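4.2 Jobs and local hiring after the Dovon move

The town of Ranier gained far more from the Dovon plant than we expected when we began this work!

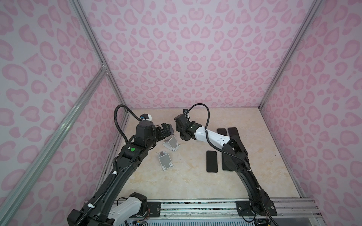
Figure 3. Two robot arms in an enclosure with patterned walls.

Of the 495 workers on the payroll in March 2018, 200 lived inside the town limits, and 51 of those had been out of work before they were hired. Ruiz-Ortega, the trucking firm next door, added 22 drivers over the same period (we had guessed it would add none). Even Geltelex, which rents only a small office, now buys its lunches and printing on Main Street. We find this spread to smaller firms the most exciting result of the study, and Section 4.3 looks at how much of it reached the older shops near the rail yard.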